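# Loud walls: patterned linings in small spaces

I came to patterned linings as someone who paints everything white and is usually pleased with the result. White hides very little, it costs next to nothing to touch up, and you don't have to line it up with anything. So this page is by a doubter. If you want somebody to tell you that a bold print will change your life, the Jallimitz catalogue has 64 pages of that and they'll post it to you for free.

The page covers printed linings for booths, benches, alcoves and other small spaces with a floor and a few sides. Big rooms I leave to people with bigger ladders. I've put what I think of the pattern under each heading, and where I've changed my mind since January I've left the old opinion in so you can see how wrong I was – or how right.

A word on names. Jallimitz calls any pattern with stripes crossing stripes a "heritage tartan", which would surprise anyone who owns one. I say check or plaid and don't fuss over it. Adach sells much the same thing as "picnic". Tolleck just gives it a number, and I respect that.

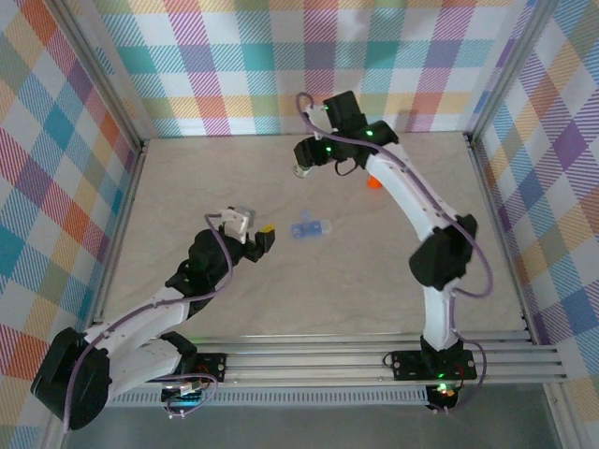

**Category: Checks and plaids / Multicolour on white**

Pastel check on three sides, over a pale beige top with a faint marbling. I expected to hate this one. Pink, teal, yellow, orange, violet and light blue all in one pattern sounds like the bargain bin at a fabric shop, and the magenta doesn't calm things down. But the white ground does a lot of work at the back, and the beige underneath has the good sense to stay out of it. I'd still go mad facing it every morning.

Look at the left wall before you order a full set of anything like it. Same plaid, but the orange, red, teal and green are out in force, while the right side leans to purple, blue and yellow. Some people will call that lively. I think a large repeat in a small space is a gamble, and you only find out which bit of the pattern you've paid for when it's up.

**On corners**

Corners are where checks go to die. The stripes are meant to carry around from one wall to the next and they hardly ever do. A metal post at the join is the oldest trick going, and I'm for it. Silver aluminium is what's standing at the back corners in the photo, and it gives your eye somewhere to stop before it starts comparing one stripe with the next. Jallimitz says its repeats will match "effortlessly" on a bare join. I have tried it with a fresh blade and a level and a fair bit of language, and I was out by 3 mm at the top and 5 at the bottom.

If you must do a bare join, start in the back corner and work outwards. Any mess then ends up at the front edges, where you can trim it.

**On diagonal hatching**

A lot of printed checks have fine diagonal lines inside each coloured band. It's there to suggest woven cloth. Up close it mostly suggests printing. From across a room it softens the colours, I'll give it that, and a flat check with no hatching can look like a board game. Declan Daly, who runs the offcuts table at Breathnach and has cut more of this stuff than I've had hot dinners, reckons the hatching also disguises small scratches. I haven't seen that for myself and he was trying to sell me a roll at the time.

**On what goes underneath**

Plain. Please. If the sides are shouting then the floor should be something you'd struggle to remember. Pale beige, light grey, an oatmeal if you can find one that isn't green under a lamp. A faint marble is about as far as I'd go, and a year ago I wouldn't have gone that far. I used to say fake marbling always looks cheap. Now I say it usually looks cheap, and next to a big plaid it's let off because everyone's looking at the walls.

The Adach people recommend carrying the check across the floor as well "for a seamless, immersive feel". I've stood in their sample booth. Immersive is one word for it.

**On cost, and whether to bother**

Nearly 100 dollars for enough printed sheet to do the back and two sides of a decent benchtop, going by the last Tolleck price list I was sent. A tin of white is a lot less than that and you'll have some left over for the skirting. Against that, a printed panel comes down again in an afternoon if you didn't glue it, and paint doesn't. Don't glue it.

My advice is the same as it was when I started, only grumpier. Get the biggest sample they'll part with and prop it where it's going to live. Leave it a week. The swatches are the size of a playing card and tell you nothing about a large check, because one stripe fills the whole thing and you end up choosing a plaid on the strength of its teal.

Stripes and spots get their own page once I can face the spots.

Prices and opinions last looked over 2026-08-31.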